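# Wärmeübertragung im Alltag, Einheit 7: Der Kontaktwiderstand

Skript zur Vorlesung, Attila Bakos, 24. Oktober 2024

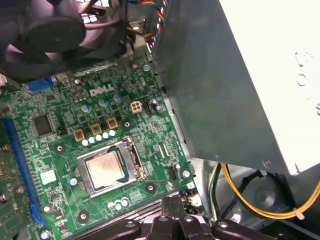

In der letzten Einheit haben wir die Wärmeleitung durch eine ebene Wand berechnet. Wir haben dabei stillschweigend angenommen, dass zwei Schichten, die aufeinander liegen, an der Grenze dieselbe Temperatur haben. Diese Annahme ist bequem, und für eine verputzte Mauer ist sie meistens auch erlaubt. Für zwei Metallkörper, die man trocken aufeinander presst, ist sie falsch, und zwar manchmal so stark, dass die ganze Rechnung unbrauchbar wird.

## 1. Was an der Grenze geschieht

Eine gefräste Metallfläche sieht für das Auge glatt aus. Unter dem Mikroskop ist sie ein Gebirge. Legt man zwei solche Flächen aufeinander, berühren sich nur die Gipfel, und die wirkliche Kontaktfläche ist ein kleiner Teil der scheinbaren Fläche A. In den Tälern bleibt Luft. Luft leitet die Wärme sehr schlecht: Wir rechnen in diesem Kurs mit λ = 0,026 W/(m·K), bei Aluminium je nach Legierung mit Werten zwischen 120 und 230 W/(m·K).

Der Wärmestrom muss sich also durch wenige enge Stellen zwängen. Man nennt das in der Literatur den Einschnürungswiderstand. Parallel dazu fließt ein kleinerer Anteil durch die Luft in den Spalten. Die Strahlung dürfen wir bei Raumtemperatur vernachlässigen.

## 2. Definition

An der Grenze entsteht ein Temperatursprung ΔT. Wir definieren den Kontaktwiderstand, bezogen auf die Fläche, als

**R″ = ΔT / q**

mit der Wärmestromdichte q in W/m². Die Einheit von R″ ist m²·K/W. Bitte verwechseln Sie ihn nicht mit dem absoluten Widerstand R = R″/A in K/W. In den Klausuren vom August war dies der häufigste Fehler, und er kostet jedes Mal die halbe Aufgabe.

Für die Reihenschaltung gilt wie immer:

**R_ges = R₁ + R_Kontakt + R₂**

## 3. Wovon der Wert abhängt

- **Anpressdruck.** Mit steigendem Druck werden die Gipfel plastisch verformt und die Kontaktfläche wächst. In guter Näherung ist der Leitwert der Berührungsstellen proportional zu p^0,95.
- **Rauheit.** Feiner bearbeitete Flächen haben kleinere Spalte.
- **Ebenheit.** Sie wird oft vergessen. Eine polierte, aber leicht gewölbte Platte kann schlechter sein als eine raue, die eben ist.
- **Härte.** Maßgebend ist die Härte des weicheren Partners.
- **Füllstoff im Spalt.** Helium, Öl, Fett, Paste oder eine weiche Folie aus Indium.

Zum letzten Punkt eine Bemerkung. Eine Paste leitet viel schlechter als Metall, aber viel besser als Luft. Sie soll deshalb die Täler füllen und die Gipfel nicht voneinander trennen. Wer sie zu dick aufträgt, baut eine zusätzliche Schicht mit der Dicke d ein und bekommt den Widerstand d/λ dazu.

## 4. Rechenbeispiel

Ein Block gibt 60 W über eine Fläche von 9 cm² an eine Platte ab. Die Wärmestromdichte ist

q = 60 W / 0,0009 m² = 66 667 W/m².

*Trocken,* mit R″ = 1,5 · 10⁻⁴ m²·K/W: ΔT = 10 K.

*Mit Paste,* mit R″ = 0,3 · 10⁻⁴ m²·K/W: ΔT = 2 K.

Der Unterschied von 8 K entsteht in einer Schicht, die dünner ist als ein Haar. Bei einer Fläche von 90 cm² und derselben Leistung wären es nur noch 0,8 K. Ob der Kontaktwiderstand wichtig ist, entscheidet demnach vor allem die Wärmestromdichte, weniger die Leistung allein.

## 5. Zum Praktikum

Wir arbeiten im Labor mit dem Messstand Wasex. Er besteht aus zwei Zylindern aus Aluminium mit je vier Bohrungen für die Thermoelemente. Sie tragen die Temperaturen über der Länge auf, legen durch jede Messreihe eine Gerade und extrapolieren beide Geraden bis zur Trennfläche. Der Abstand der beiden Werte ist ΔT. Achten Sie auf folgende Dinge:

1. Warten Sie, bis der stationäre Zustand erreicht ist. Das kann mehr als 2 Stunden dauern.
2. Reinigen Sie die Flächen mit Isopropanol und fassen Sie sie danach nicht mehr an.
3. Messen Sie zuerst trocken und erst danach mit Paste. Umgekehrt geht es nicht, die Reste bleiben in den Poren.
4. Geben Sie im Protokoll den Anpressdruck an, nicht das Drehmoment der Schraube.

## 6. Aufgaben bis zur nächsten Einheit

a) Wie ändert sich R″ der Berührungsstellen, wenn der Anpressdruck verdoppelt wird? Rechnen Sie ohne den Anteil der Luft.

b) Eine Pastenschicht mit λ = 4 W/(m·K) ist 0,2 mm dick. Vergleichen Sie ihren Widerstand mit beiden Werten aus Abschnitt 4.

c) Warum ist der Kontaktwiderstand im Vakuum größer? Zwei bis drei Sätze genügen.

Die Lösungen geben Sie bitte auf Papier ab, mit Einheiten in jeder Zeile.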